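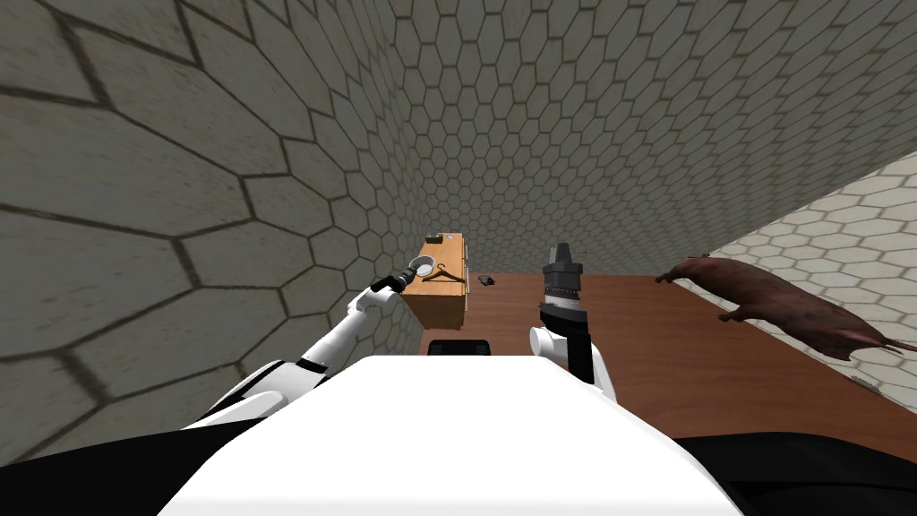 Fendo Shares New Single "Prarkach," Sets Album for December

Posted 2026-08-14

Electronic duo Fendo have released "Prarkach," the first single from their second album, Ông. The record comes out in December on Staritell, the label that put out their debut.

"Prarkach" runs just under six minutes and opens with a detuned upright piano before the drums come in. The duo tracked it live to tape in a rented house and kept the second take. There are no guest vocals on the song, though two other tracks on the album will have them.

Ông will be available digitally, on CD and on double vinyl. Staritell is pressing 500 copies on clear vinyl, with 200 of those held back for the merch table on tour. Pre-orders are open now through the label's store and include an instant download of the single.

The band will play 30 dates across North America and Europe after the album is out. Cities and venues have not been announced. Fendo's last headlining show sold out a 2,639-capacity hall, their largest to date.

The video for "Prarkach" is due later this month.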